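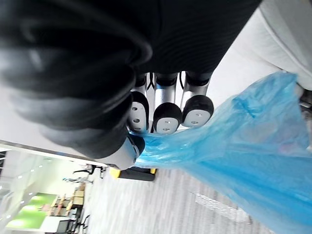
Figure 1. The hand gripping a blue plastic bag between the thumb and the fingertips.

Last updated: December

Planning the Second-Year Equipment Budget for the Flisamero Hand Project

Project report by Ye-seo So and Aarne Eskola
Supervisor: Thérèse Chisholm, Waddale

1. What we were asked to do

When we joined Flisamero this fall, we both assumed we would spend our time teaching the hand to pick things up, and we did get to do a good deal of that. But our supervisor had a second job waiting for us, which was to work out what the project should buy for its next year, in what order, and what could be put off without hurting the work. Neither of us had ever written an equipment plan before. We had hardly ever bought anything more expensive than a bicycle! So this report is partly a plan and partly an account of how we learned to make one, and we hope the students who come after us will find both parts useful.

The task the project cares about is handling thin, floppy things, and above all plastic bags. A bag wrinkles differently every time it is touched, and the film is thin enough that the floor shows faintly through it, which gives the vision software a hard time as well. Almost every line in our budget goes back to that one stubborn object in some way.

2. What we already have

The hand itself stays. Elsa Suominen, who ran the lab before Thérèse and still answers our emails very kindly, talked us out of asking for a new one. Her view was that we had not yet come close to the limits of this one, and after going through the old logs we agreed with her. The arm and the wrist camera also stay.

What does get used up is everything near the point of contact. The white pads on the fingertips are the first thing we look at when a grip starts to slip, and the black rubber tips come next. The black fabric covering over the palm and the back of the hand has to come off whenever we want to reach the parts underneath, and all that pulling on and off is hard on it. In the old budget these were lumped together under "miscellaneous," with no amount of their own, and so the money was often gone by the time somebody needed it.

3. What we propose to buy

Fingertip pads come first. We asked for quotes from Drirton and from Pesonen, and we spent a pleasant but rather long afternoon comparing them. Drirton is cheaper per pad but only sells in packs of 30, and Pesonen will send any quantity but charges for every delivery. We recommend one pack from Drirton, ordered early in the year. It sounds like a lot of pads, but they keep well in a drawer, and running out in the middle of a test series costs far more than the pack does.

Next come spare covers. We would like 2 of them, so that one can be washed or mended while the other is ready. Irja Saarela in the workshop has offered to sew them from our old one as a pattern, and in that case we would only pay for the fabric. If she is too busy in the spring, the covers move to the outside quote in the appendix.

Then there are the bags. We had left these out of our first draft completely, and Thérèse wrote a large question mark in the margin. A bag that has been squeezed all morning does not behave like a new one, so we now plan to buy them by the roll and replace the test bag on a schedule.

Last, we ask for one replacement finger. This is the most expensive line in the plan and the one we argued over most. Aarne wanted it at the top of the list. Ye-seo wanted to wait and see. The delivery time Pesonen gave us was 5 weeks, and that settled it in favor of having one on the shelf — a whole block of lab time could disappear while we waited for a part.

4. What can wait

A second wrist camera would be nice, and so would better lighting. The room is an ordinary office with a carpeted floor, and its ceiling lights put glossy highlights on the plastic. We would first try a cheap diffuser, borrowed if possible. The camera can go on next year's list.

5. Notes for the next students

Ask for quotes in September, even if you are not sure what you need. Write down the date when you change a pad, along with which finger it was on. We started doing this too late, and our estimate for pads is weaker than it should be for that reason. Please send us your numbers once you have a full year of them — we would love to see how far off we were.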